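Home | Repairs | Painting | Small Furniture | Questions | Contact

How to refresh an old wooden drawer cabinet with oil and wax

Last updated: August

In our shop in Plandgate we often get the same question: can I make a small wooden cabinet look good again without paint and without big machines? Yes, you can, and it is not difficult, but you must be patient. The work is divided over several days, and on most of these days you only wait. I write down the method which I use myself. It is for small pieces such as table cabinets, sewing boxes and little chests with one to four drawers. For large furniture the steps are similar, but you will need more oil and more space.

Before you start, check that your cabinet is solid wood. Look at the back edge and at the inside of the drawer fronts. If the lines of the wood continue over the edge, it is most probably solid. If you see a thin layer on top of something else, it is veneer, and then you must sand very little and only by hand. If the piece is very old or valuable, please ask a restorer first. The same is true if there is old paint on it and you do not know its age, because old paint can contain lead and must not be sanded at home.

What you need

- Sandpaper in three grades: 120, 180 and 240
- A cork block or a flat piece of scrap wood
- Furniture oil for indoor use, 300 ml is more than enough for a small cabinet
- Soft wax in a tin
- Cotton cloths without fluff
- A soft brush and a vacuum cleaner
- A small screwdriver
- Thin gloves
- A candle stub, for the drawer runners

I use the Zandard hard oil and the Kombo clear wax, but you can take another brand. Read the tin and see if the oil and the wax may be used together. Some oils already have wax inside, and with these you can leave out the last step.

Step 1. Empty and take apart

Pull out the drawers and write a number in pencil under each one. Drawers that look the same are often not the same, and in old cabinets each one fits only in its own place. Remove the knobs or handles with the screwdriver and put the screws in a cup. If a screw does not want to turn, do not use force. Put the tip of the screwdriver in the slot, give it one light knock and try again.

Step 2. Clean

Brush out the corners and vacuum the inside. Then wipe all surfaces with a cloth which is only slightly damp, with one drop of washing-up liquid in the water. Wipe again with clean water and let the wood dry overnight. A cabinet that stood in a kitchen usually needs this step twice — the grease sits above all around the handles.

If the drawers have an old smell, leave them in the fresh air for a day, but not in strong sun. Strong sun can bend the thin bottoms.

Step 3. Sand

Put the paper around the cork block and always sand along the lines of the wood, never across. Begin with 120 only if there are scratches or old varnish. If the surface is already quite smooth, begin with 180. Finish with 240. On the edges press very lightly, or they become round and the cabinet loses its shape.

Do not sand the sides of the drawers if they run well. When a drawer sticks, look for shiny places on the wood, for there it rubs. Sand only these places, a little at a time, and try the drawer after every few strokes.

Vacuum the dust and wipe everything with a dry cloth. Wear a dust mask for this part of the work and open a window.

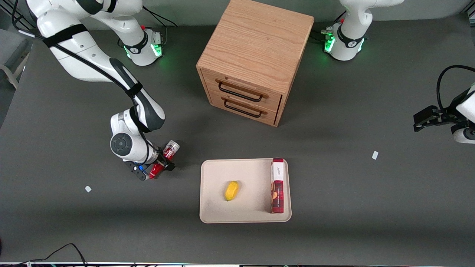 Small two-drawer wooden cabinet on a dark grey work surface.

Step 4. First coat of oil

Stir the oil, do not shake it. Put on the gloves, take a little oil on a folded cloth and rub it into the wood in thin, long strokes. Start with the back, so you can learn how much the wood drinks before you come to the front. Wait 15 minutes and then wipe off all the oil which is still on the surface. This is the place where most people make the mistake. Oil that stays on top becomes sticky, and a sticky cabinet must be cleaned and sanded again.

I do not oil the inside of drawers. The smell can stay there for months, and it goes into paper and textiles. A thin layer of wax is better, or nothing.

Important: cloths with oil can start to burn by themselves when they lie in a heap. Spread them flat outside until they are fully dry, or put them in a metal container with water and close the lid. Never throw them fresh into the bin.

Step 5. Second coat

Let the first coat dry as long as the tin says, in a room that is not too cold. At 21 degrees my oil needs one night. Then go over the surface very softly with used 240 paper, remove the dust and repeat the oil. The second coat needs much less. For a cabinet that is only for decoration, two coats are sufficient. If you will use it every day, make a third.

Step 6. Wax and drawer runners

When the oil is dry, take a small amount of wax on a clean cloth and rub it in with circles. Wait up to 30 minutes and polish with another cloth along the lines of the wood. Rub the candle stub on the runners and on the lower edges of the drawers. Put the knobs back, but do not tighten them too much.

Questions we receive

My cabinet became darker than I wanted. Can I go back?
Only by sanding, and not completely. Make a test under the bottom first. Oil makes nearly every wood darker, and pine gets a yellow tone with time.

Can I use cooking oil?
Please do not. Most kitchen oils never become really dry, and after some weeks they smell.

How often must I repeat it?
The wax once a year, the oil when the wood looks dull and dry. For wax I prefer the spring, when the windows can be open.

A drawer is loose and falls down at the front. What can I do?
Often the runner is worn out. Glue a thin strip of hard wood on it and rub the strip with candle wax. We sell such strips under the name Bundero, article 1409, but a strip from your own scrap box works equally well.

Filed under: Small Furniture, Oil and Wax, Beginners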